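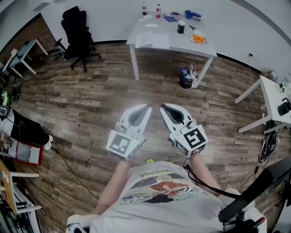 **Mehlschwitze** (auch *Einbrenne*, österreichisch *Einbrenn*, französisch *roux*) bezeichnet in der Küche eine erhitzte Mischung aus Mehl und Fett, die zum Binden von Suppen, Saucen und Gemüsegerichten dient. Das Fett umhüllt die Stärkekörner und verhindert, dass sie beim Zugießen der Flüssigkeit verklumpen.

## Zusammensetzung

Üblich sind Weizenmehl und Butter zu gleichen Gewichtsteilen. Anstelle von Butter werden Butterschmalz, Schweineschmalz oder Pflanzenöl verwendet. Bei Butter ist der Wasseranteil zu berücksichtigen; er muss vor der Mehlzugabe weitgehend verdampft sein, wenn eine dunkle Mehlschwitze hergestellt werden soll. Vollkornmehl bindet schwächer und ergibt eine körnige Struktur.

## Bräunungsstufen

| Stufe | Farbe | Verwendung |
|---|---|---|
| weiß | hell, ungebräunt | Béchamel, Frikassee |
| blond | goldgelb | Velouté, helle Gemüsesuppen |
| braun | haselnuss- bis mittelbraun | Bratensaucen, Gulasch |

Mit zunehmender Bräunung nimmt die Bindekraft ab, da die Stärke durch die trockene Hitze teilweise zu Dextrinen abgebaut wird. Für dieselbe Konsistenz ist von einer braunen Mehlschwitze daher eine größere Menge nötig. Die Röstaromen entstehen vorwiegend durch die Maillard-Reaktion zwischen Mehleiweiß und Zuckern.

## Zubereitung

Das Fett wird bei mittlerer Hitze zerlassen, das Mehl auf einmal zugegeben und mit Schneebesen oder Holzlöffel verrührt. Eine weiße Mehlschwitze ist nach etwa 2 Minuten fertig. Danach wird die Flüssigkeit in kleinen Mengen eingerührt. Anschließend muss die Sauce aufkochen und einige Zeit leise weiterköcheln, damit die Stärke vollständig verkleistert und der Mehlgeschmack verschwindet.

Verbreitet ist die Regel, heiße Mehlschwitze mit kalter Flüssigkeit abzulöschen oder umgekehrt. Etelka Kerekes hält in ihrem Handbuch *Binden und Legieren* (Verlag Wedard, S. 136) dagegen fest, dass bei langsamem Zugießen auch zwei heiße Komponenten eine glatte Sauce ergeben.

## Regionale Formen

In der ungarischen Küche heißt die Mehlschwitze *rántás*. Sie wird meist mit Schmalz hergestellt und häufig mit Zwiebeln oder Knoblauch gewürzt - Paprikapulver kommt erst abseits der Hitze hinzu, weil es sonst bitter wird. Die Küche Louisianas kennt sehr dunkle, mit Öl gerührte Varianten, etwa für Gumbo.

## Aufbewahrung

Abgekühlte Mehlschwitze wird fest und lässt sich portionsweise einfrieren. In dieser Form kann sie direkt in die kochende Flüssigkeit gegeben werden.

## Literatur

- Etelka Kerekes: *Binden und Legieren*. Wedard, 401 Seiten.
- Aksel Østergaard: *Stärke in der warmen Küche*. Björklund, Kapitel 17.

## Siehe auch

- Mehlbutter
- Legieren
- Stärkeverkleisterung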